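Clearing a shared workbench

Bench tops at Plusdale are reset at the end of each shift. Start with hand-held items. Carry anything blue-handled or rubber-gripped upright, and keep it clear of an open laptop.

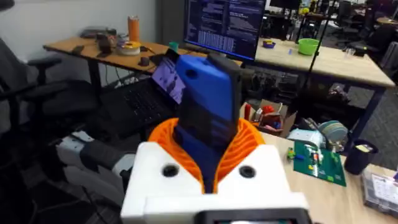
Liam Mulligan writes that he closes the laptop first and wipes the desk last, which saves him a second pass for dust.

Either order works. When a long item changes hands, grip it near the middle and let go only after the other side has closed on the lower end.

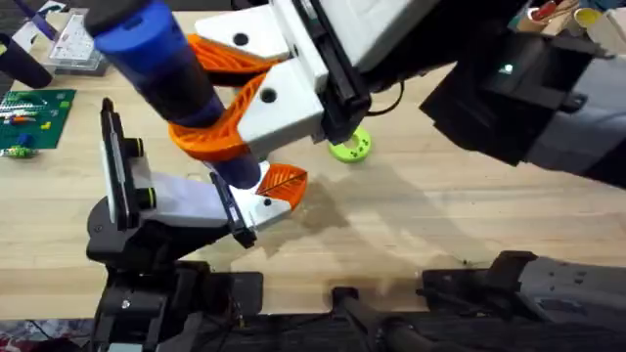 Ribbed grips collect grit in the grooves. Brush along the ridges, then across — a dry nylon brush is enough. Tape rolls lie flat at the back of the desk.
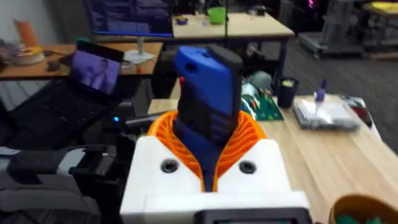
Small parts go last. Rings and short cylinders roll or slide, so leave 7 inches between them and the edge. A round cardboard tub holds the odd pieces. 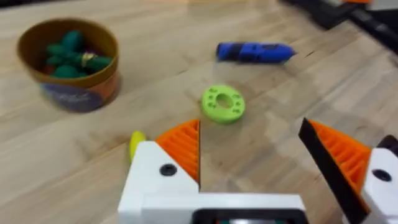 Would a lidded tub be better? Ours tips over whenever the bench is bumped.

A lid helps if the tub is stored on a shelf.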